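Subject: Re: Serial number records, draft section on storage rules
Date: 13th June

> The Torwood draft says every dealer must keep sale records for 40 years
> on paper. Gedton already scans theirs. Does the draft allow scans, and
> what happens to the paper when a dealer closes?

Scans are allowed as a second copy only. Section 2 still names the paper ledger as the record of sale, and a closed dealer has to hand it to the county within 300 days. The draft does not say who pays for shipping.

On trace requests, I went back through the Wivalitz figures. They handled about 1,000 requests between January and the end of last month. Most of the delay was in matching a handwritten serial number to a maker's list. A zero read as the letter O will send the request to the wrong maker, and the draft has no rule for how to write either one. I would add a line requiring block capitals and a slashed zero.

The term "frame or receiver" is used in three places and defined in none. For rifles sold with a separate upper and lower, the clerk needs to know which part carries the number that counts. I suggest copying the wording from the existing license form.

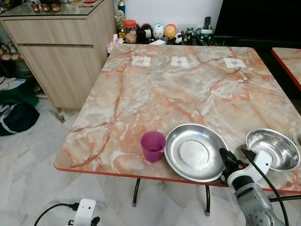
Private transfers are the other gap. The Colombo version had a one-page form with both license numbers and the serial number, kept by the seller. Torwood dropped it without a note. I would like it back in, with the same storage period as dealer records.

Marked-up text of section 2 to follow. Please send changes against the current draft, as the older one has different paragraph numbers.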